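# Buying a humanoid: frequently asked questions

These come up every time someone returns from a trade show. The answers are for managers who are filling in a capital request and would like it to survive the first meeting. If you want to be told that humanoids are about to transform your department, the supplier's brochure has that covered.

## What can we expect one to do?

Pick up an object and put it in the right basket, under supervision, at a table set up for the purpose. That's the level of work you should be costing. A tabletop sort is a fair test because it needs the machine to tell one thing from another, reach for it and let go of it somewhere sensible. It's also work a casual can learn before morning tea.

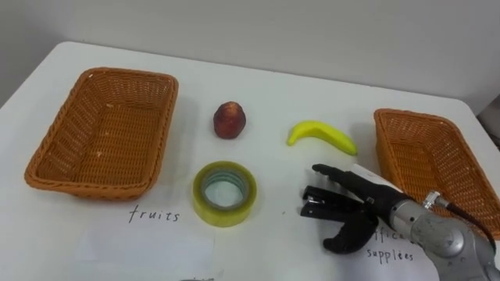 *Tabletop sort: fruit to one basket, office supplies to the other.*

## Isn't that a bit easy?

Yes, and you should ask for it anyway. Plenty of proposals skip straight to "general handling" with no list of objects attached. We won't pass a request on unless it names the items, says where each one goes and states what counts as a miss. A dropped item is a miss. So is one that a technician nudges into reach.

Ask for the full run as well. A highlights reel tells you how good the editor is.

## How many different objects should be in the trial?

Start with few, but make them unlike each other. A roll of clear tape, which you can see through in the middle, is a different problem from a black stapler or a yellow banana. If the supplier wants to choose the objects, let them choose half. Bring the rest from your own stockroom and don't send photos ahead.

We ask for 400 attempts before anyone quotes a success rate in a business case. Flirnum offered us a rate worked out from 50. We sent it back.
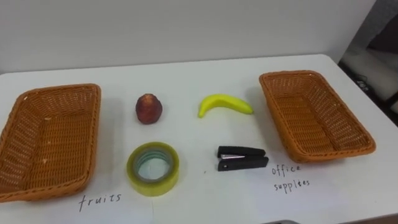 **Automation Purchasing Desk, Sampaio Operations**

## Who pays for the setup?

You do, one way or another. Quotes tend to list the robot and go quiet on everything it stands beside. Put these in as separate lines:

- table or bench, and the floor area you lose around it
- baskets, labels and spare copies of whatever gets handled
- cable runs and power
- a trained operator for every hour of the trial
- freight both ways, including the return if you say no
- site insurance, which your current policy may not stretch to

If a supplier says any of these is "included", get the amount in writing and the date it stops being included.

## Do we need legs?

Probably not, and it's the question that saves the most money. If the job happens at one table, price a fixed arm beside the humanoid and make the supplier explain the difference. "It can walk to the next job" only counts if there is a next job, with a budget, and someone has checked the path between the two.

Look at the cables too. A machine that's plugged in for the trial should be costed as a machine that's plugged in. Allow for where the cable lies on the floor and who has to step over it. Claims about untethered running go in the file once you've watched a shift of it. 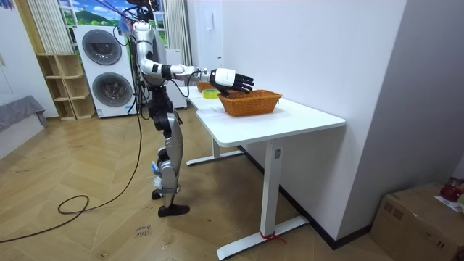

## How long does approval take?

Allow nine weeks from a complete request. Incomplete ones don't start the clock. You'll need three quotes, and one of them must be for a non-humanoid option. Two models from the same supplier count as one quote.

## Should we lease?

Leasing sounds safer and often is, but read the exit clause before the monthly figure. The draft Skuroveo lease we reviewed in April charged for software updates separately and treated refusing an update as a breach. Ask what happens to your task setup at the end of the term. If it stays with the supplier, you've paid for their training data with your labour.

## The supplier says the price will fall. Should we wait?

If it's going to fall, waiting costs you nothing you currently have. We've yet to see a request where the sorting couldn't carry on as it is for another budget cycle.

## What about the Prerkadus pilot everyone keeps mentioning?

It's a pilot. There's no purchase approved behind it and it can't be used as a precedent in your request. The payback figure going around by email was a draft that left out operator wages.

## Who do I send the request to?

Bernd Schwerdtfeger reads them first. Attach the object list, the trial log and the supplier's spare parts prices, hands included. Fingers are wear items, so ask what a replacement set costs and how long it takes to get to your site.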